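## 3. Collecting the demonstrations

### 3.1 Setup and camera placement

The demonstrations used in this paper were collected at our Suvthorpe laboratory, in an ordinary office room with desks, shelves and a window. We did not build a special cell for the work. An earlier set, called Cho in the rest of this paper, was recorded in front of a plain curtain, and the policy trained on it failed as soon as the curtain was removed. For the new set, called Lirura, we therefore kept the room as it was and allowed people to use it normally during recording.

The hand carries a small camera near the wrist. It looks along the palm housing toward the fingers, so the hand itself takes a large part of every picture. We considered cropping this part away before training. In a first test the crop made the results worse, and we believe the reason is simple: the position of the fingers is visible in the picture, and the model can use it to correct small errors in the joint readings. All results in Section 5 are with the full picture.
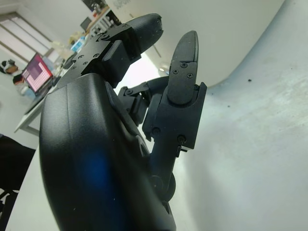
The camera is fixed with a clamp that allows rotation in one axis only. Before each session the operator moves the hand to a reference pose and compares the live view with a stored one. If the outline of the palm is shifted, the clamp is loosened and adjusted. This check was added in January, after we noticed that the view had moved slowly over many sessions and that the older recordings no longer matched the newer ones. Those older recordings are not part of Lirura.

### 3.2 Recording procedure

One operator guides the arm and the hand by teleoperation, and a second person watches the recording screen and marks the start and the end of each demonstration. The two persons change roles after every 30 demonstrations. We found that a tired operator does not make more failures, but makes slower and more careful movements, and a model trained on them learns to hesitate before the contact.

The full set has 161 demonstrations over 6 tasks. Every task begins from a pose chosen at random inside the reachable space, and the operator is not told the pose in advance. Because of this, the background in the recordings changes strongly. The same task may be seen with the window behind the hand, with the ceiling, or with a wall that fills half of the view. 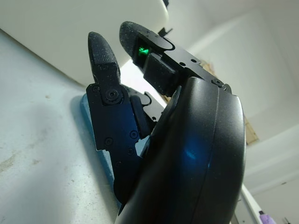 We store the picture, the joint angles, and the command sent by the operator at the same time step. The command is stored separately from the measured angle, as the difference between them carries information about contact. When the fingers press on something, the command continues to move while the measured angle stays. Previous work on this hand with the Groltmont controller stored only the measured angle, and we could not reuse that data for this reason.

The start and end marks need some care. In our first sessions the end mark was placed when the operator said "done", which came too late, and many demonstrations finished with a period in which the hand did not move at all. The model then learned to stop early. Now the second person places the mark at the last finger movement, and the remaining part is removed by a script that looks at the joint velocity. We still keep the original files, in case another group wants to cut them differently.

### 3.3 Finger poses

A large share of our tasks ends with a pinch between two opposing fingertips. This pose is difficult for the model for two reasons. First, the gap between the tips is only a few pixels wide in the wrist view, and it can disappear completely when the background is dark. Second, the other parts of the hand are hidden behind the front fingers, so the picture alone does not determine the full pose.
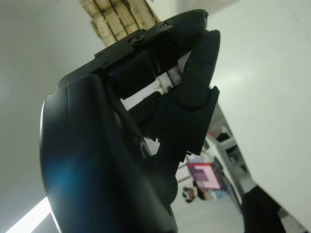

To reduce the first problem we increased the input resolution in the upper part of the picture, where the tips normally meet. The lower part, which shows mostly the palm, is kept at low resolution – this costs almost nothing in accuracy and makes training faster. For the second problem we give the joint angles of all fingers to the model as an additional input, also for those fingers that the camera cannot see.

### 3.4 Light and people

The light in the room was not controlled. On bright days the window saturates a part of the view, and the exposure of the camera then changes during the movement. We fixed the exposure in 2 sessions to study the effect, but the fingers became too dark when they pointed away from the window, and we returned to automatic exposure.

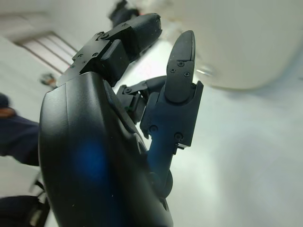 Demonstrations were not rejected when a person entered the view. We rejected a recording only if the operator lost the connection, if the task was not completed, or if the marks were missing. The list of rejected recordings, with the reason for each one, is included with the release of 6/15/18.

**Figure 3.** Wrist-camera views from the Lirura recordings. The orientation of the hand and the background behind the fingers differ between the views.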